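Prüfliste Greifervergleich, Platz 2, Juli 2023
Verglichen: Zweifingergreifer Codholm und Peltonen, beide mit Kamera am Handgelenk

1. Not-Halt an Arm und Steuerung: in Ordnung. Reijo hat beide Taster gedrückt, danach lief alles brav wieder an.

2. Fingerbacken auf Risse und festen Sitz: in Ordnung, beim Peltonen habe ich eine Schraube liebevoll nachgezogen.

3. Kabel der Kamera: in Ordnung, Zugentlastung bitte im September noch einmal anschauen.

4. Greifen von Stoff, Kamerabild: mit Bemerkung. Bei so hellem Gegenlicht ist oben in der Bildmitte nichts mehr zu erkennen, und verwischt ist es auch. Die graue Falte direkt über den Fingerspitzen sieht man zum Glück noch. 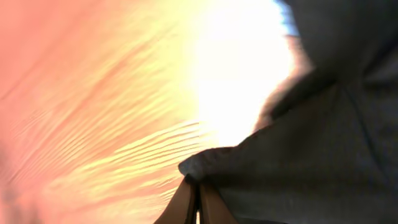
Lempi Leinonen

5. Belichtung: offen. Ich würde sie vor dem nächsten Durchgang fest einstellen und den Arm langsamer fahren lassen, auch wenn Onni dann wieder seufzt.

6. Klemmschutz: in Ordnung. Über 600 Griffe mit dem Codholm, 349 mit dem Peltonen, und alle Finger (auch unsere!) sind noch dran.

7. Schutzzaun und Tür: Türkontakt klemmt ein wenig, Hilkka ist schon informiert.

Freigabe für Platz 2: ja, Punkt 5 bitte nachreichen.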